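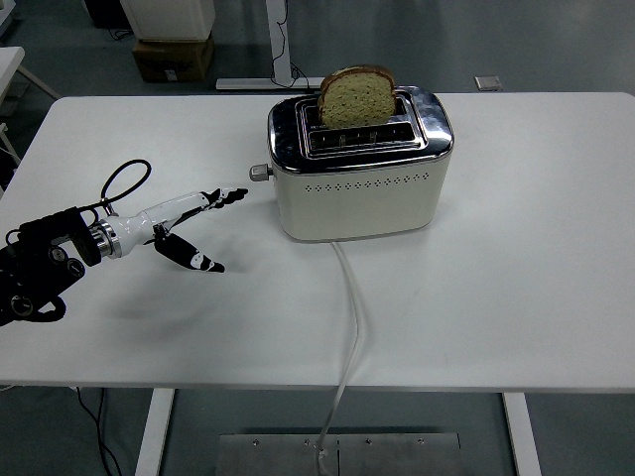 A robotic hand reaches toward a two-slice toaster during the hand trials at Vultovden.

Engineering firm Liltance has started a side-by-side trial of robotic hands at its Vultovden workshop, using a kitchen toaster as one of the main test pieces.

The trial began in April and compares two designs. One is the Memcombe, a hand with four fingers and a thumb. The other is the Ormsby, a simple two-jaw gripper that the company has used on its packing arms for the past five years. Both will be fitted to the same model of arm and run with the same controller, so that any difference in the results should come down to the hand itself.

Liltance said it picked household jobs because they call for small, awkward movements that are hard to copy with blocks and pegs. The list has 12 tasks. It includes opening a drawer, turning a tap, picking up a spoon, folding a tea towel and working the control on a toaster with bread in the slot.

The toaster task is one of the shorter ones on paper. The hand has to come in from the side, meet the control on the end of the appliance and move it without shoving the toaster along the table. A run is marked as failed if the toaster shifts by more than the width of a finger or if the bread is knocked out of place.

Each hand will be put through 448 runs over the course of the trial, spread across all of the tasks. An operator guides the arm for the first block of runs, and the controller repeats the movements on its own for the rest. The start position of the arm is changed slightly between runs.

Early work has been done with the Memcombe. The company said the hand has coped well with round objects such as cups and jars, where the fingers can close around the sides. Small controls have been harder. The thumb is long, and operators have had to bring it in at a shallow angle to keep the other fingers clear of the appliance. Two fingertip covers have also been replaced since the start of the trial after they wore through on the drawer task. 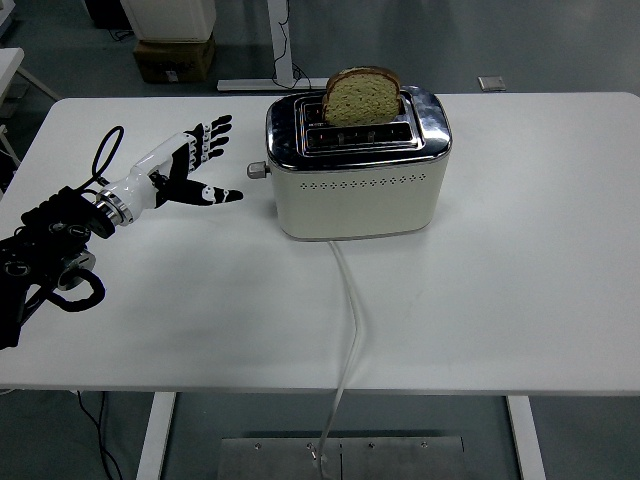
Why use a hand with fingers when a two-jaw gripper costs less?
A hand with fingers can hold a wider range of shapes without a change of tool, and the trial is meant to find out whether that is worth the extra money and upkeep.

Cost is a large part of the question for Liltance. The Ormsby has few moving parts and can be stripped and put back together in a lunch break. The Memcombe has a motor for each finger, more wiring, and a longer list of spare parts. Technicians are keeping a log of every stoppage, including loose screws and cable faults, and the time lost will be counted alongside the success rate.

Cable routing has already come up as an issue. The first layout pulled tight when the wrist was turned fully outward, so the team has left more slack near the wrist and slowed the arm down for the last part of each reach. The same speed limit will apply to the Ormsby to keep the comparison fair.

The company is also checking camera placement. Runs are recorded from head height and from a second camera mounted to the side. Operators have said the head-height view is good for lining up the reach but makes it hard to judge the last small gap between a fingertip and a control. A third camera, near the wrist, may be added later if the budget allows – it would mean more cabling on an arm that already carries a fair amount.

Testing of the Ormsby is due to begin once the Memcombe runs are finished. Seven staff members have been trained to guide the arm, and each will work with both hands, so that one person's skill does not favour either design. The order of the tasks will be the same the second time through.

Liltance does not plan to sell either hand as a household product. The results will be used to choose the standard fitting for a new bench-top arm, aimed at small workshops and repair businesses that handle mixed items. A third design, with three fingers, was considered for the trial but was left out when the supplier could not deliver in time.

A summary of the results will be posted on the Liltance website when both sets of runs are complete, along with the task list and the scoring sheet. The company said other workshops are welcome to use the list for their own tests. The toaster task will be included, with a note on the table height and the starting distance used at Vultovden.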